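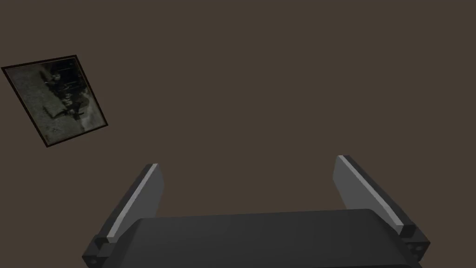
Blick der Greiferkamera in der Simulation, die Finger sind offen.

Seit Januar beschäftige ich mich mit der Frage, wie viel ein Roboter von der Kamera am Handgelenk hat und wie viel von der Kamera am Kopf. Unser Modell, das wir intern Bistov nennen, bekommt beide Ansichten und soll in einer simulierten Wohnung Gemüse greifen und an einem anderen Ort ablegen. Trainiert wurde es mit 2472 Demonstrationen, alle aus der Simulation.

Die Methode ist einfach. Beim Training blenden wir in einem Teil der Fälle eine der Ansichten aus, zufällig gewählt, und das Modell muss mit dem Rest auskommen. Rodica Lungu hatte diese Idee, und ich war zuerst skeptisch, weil ich dachte, man nimmt dem Modell nur Information weg. Dann haben wir 500 Testläufe gemacht, jeder mit einer anderen Startposition. Mit dem Ausblenden waren 355 davon erfolgreich. Ohne Ausblenden war das Ergebnis deutlich schlechter, vor allem dann, wenn der Greifer am Anfang nur auf eine leere Wand schaut.

Das hat mich überrascht, und ich habe mir viele Läufe einzeln angesehen. Das alte Modell vertraut der Kamera am Greifer fast blind. Zeigt sie nichts Brauchbares, macht der Arm kleine Bewegungen hin und her und kommt nicht weg von der Stelle.

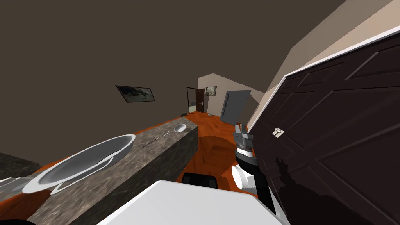
Das neue Modell benutzt in so einer Lage die Kopfkamera und bringt den Arm erst einmal in die Nähe der Arbeitsplatte. Offen ist noch, ob das auch mit schwierigem Licht funktioniert - unsere Beleuchtung in der Simulation ist sehr brav. Auch die Paprika bleibt ein Problem, denn sie ist glatt und hat keine regelmäßige Form. Bei der Bewertung zählen wir einen Lauf nur, wenn sie zwei Sekunden ruhig gehalten wird.

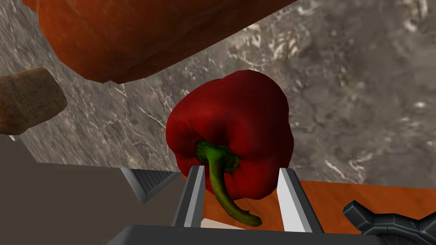
Ovidiu Tudose meinte dazu, zwei Sekunden seien zu wenig, man müsse den Arm nach dem Greifen auch schnell bewegen und erst danach zählen. Außerdem fehle ihm ein Vergleich, bei dem immer nur die Greiferkamera ausgeblendet wird. Mit beidem hat er recht. Den Vergleich rechne ich gerade, und die Ergebnisse schreibe ich in den nächsten Beitrag.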